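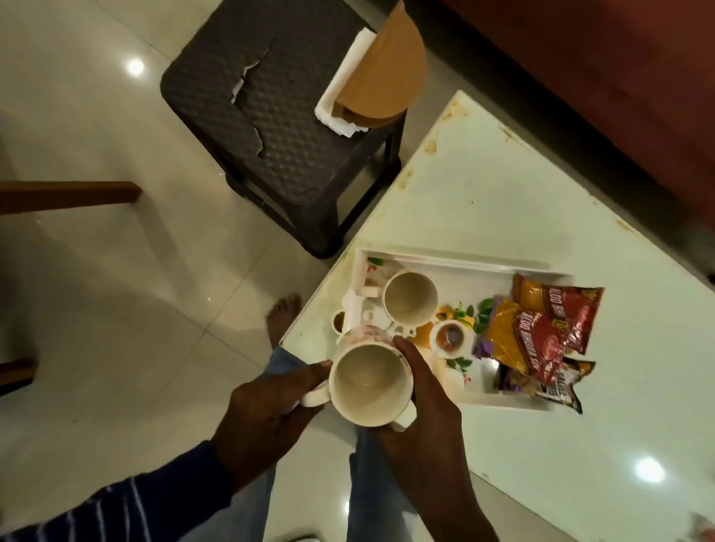

Trilden Tea Trays: read me first

Hi! I'm Fotini Bakalis, and this folder is my slightly out-of-hand collection of notes on what people put on a tea tray when someone's coming over. It began as a list on my fridge in June and it now has 3,000 rows, so I figured it needed a proper README.

What's in the folder

trays.csv has one row per thing on a tray. A mug is a row, a spoon is a row, a packet of aloo bhujia is a row (you'll see a lot of those).
visits.csv has one row per tray, 181 of them, from 43 homes.
words.txt is the list of names I settled on for things. Please read it before you search for "cup" and get mad at me.

Columns in trays.csv

tray_id: matches visits.csv
item: from words.txt
kind: drink, snack, tableware, paper, or other
state: full, part full, empty, sealed, open, or blank if I couldn't tell
place: left, right, middle, or over the edge
note: whatever I felt like typing

"Over the edge" is for snack packets that hang past the rim of the tray. I added it late, so the early rows say "right" or "left" when they probably shouldn't. Sorry! Gaëtan Deschamps has offered to go back through them and I'm going to hold him to it.

How I name things

A mug has a handle and a cup is smaller, whether it has one or not. Empty means nothing left to drink, and tea stains don't change that (I put "stained" in the note). Paper napkins in a holder get one row for the holder and one for the stack. Cloth napkins are tableware. Crumpled tissues are paper, kind of obviously, but Morfudd Mathias had them under "other" for weeks and we went back and forth on it.

Brand names go in the note exactly as printed, so a packet of peanuts is item "salted peanuts", note "Haldiram's". If the price is printed on the front I copy that too, and I leave it alone, no converting. Pattern on the mug? Note. I love a little red design on a white mug and I've probably been more thorough there than anywhere else.

Things on the table next to the tray don't count, even a nice lidded container sitting right up against it. Anastasia Kyriakidis thinks that's a mistake and she may be right.

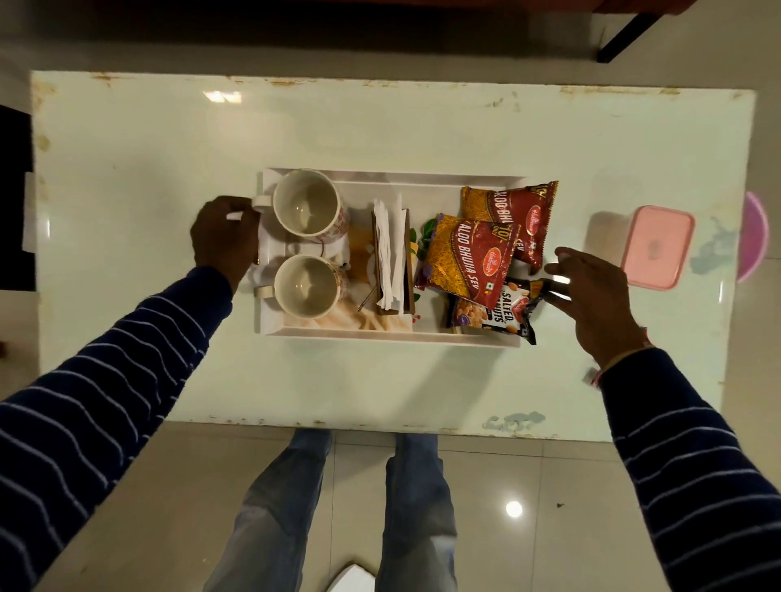 Known problems

Spoons are undercounted, especially thin ones lying beside a mug.
Garnish has no kind of its own, so bits of leaf are in "other".
Two homes share the same home_id in visits.csv. I haven't fixed it yet.

Using it

Go ahead, for anything you like. If you add trays, start a new file and send it to me or to Eyerusalem Tekleab, and don't sort mine by item please, the row order matters for the older visits.

Last edited Sunday, February 9, 2020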